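Three weeks of evenings with the Hamel gripper kit from Laltcombe. I said I'd post what I thought once I'd stopped being annoyed. I have not stopped being annoyed, so you're getting it now.

The pitch: a two-finger gripper, a wrist camera, and a "sorting skill" you download from their Darkiven service. Bolt it to your arm, spend one evening teaching it, and it tidies a table. The price was $168 when I ordered. The Darkiven part is $11 a month and you find that out at step 3 of setup.

I'm not against subscriptions. I'm against finding one halfway through a manual, with the old gripper already in pieces on the bench.

Assembly is fine. The screws fit and the fingers line up. The manual is in a strange order and mentions the cable clips after you've routed the cables, so plan on doing that twice. I did it three times, but one of those was my fault.

"One evening of teaching" is where I start to have questions. You move the arm through the job by hand, over and over, and the service learns from your runs. The box says an evening. The forum says do at least 114 runs. I would like to meet whoever has that kind of evening.

I used toy bricks, because everyone uses toy bricks, and that's sort of my complaint. Every video Laltcombe puts out is big chunky bricks on a clean table. They have flat sides and they don't squish. Show me a sock.
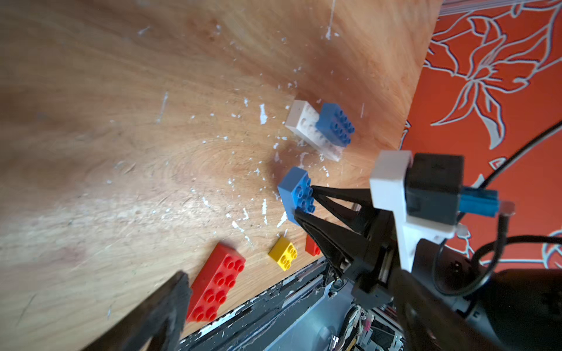 Fingertips on the corner of a blue brick. Note where the other blue one is: right up against the white one.

A brick on its own in open space is the easy case. Two bricks pressed together is where I'd judge a product like this, and the sales page has nothing to say about it. I looked. I also asked support, who sent me the sales page.

My log, for what it's worth: single bricks, good. Bricks touching each other, it grabs both or pushes the pair along the table. Bricks near the base of the arm, it hesitates so long I've gone and made coffee.

Things I do like: the camera view is useful when you're working out why a grab went wrong. The grip is gentle. And the stop command works every time — I tested that one a lot.

Would I buy it again? At that price without the monthly fee, maybe, as a gripper. As a robot that tidies up, no. I'm keeping mine and canceling Darkiven in September unless the next update changes my mind. They say it will. They said that about the last one too.

Comments

Garba Fashola
Same with touching bricks on mine. More training runs helped a little, then it got worse at the singles.

Polyxeni Vlachopoulos
Did you try it with the lights off overhead? Mine hates glare.

Lefteris Deligiannis
$11 a month to push two bricks across a table. I have a ruler for that.

Achilleas Pappas
Please do the sock.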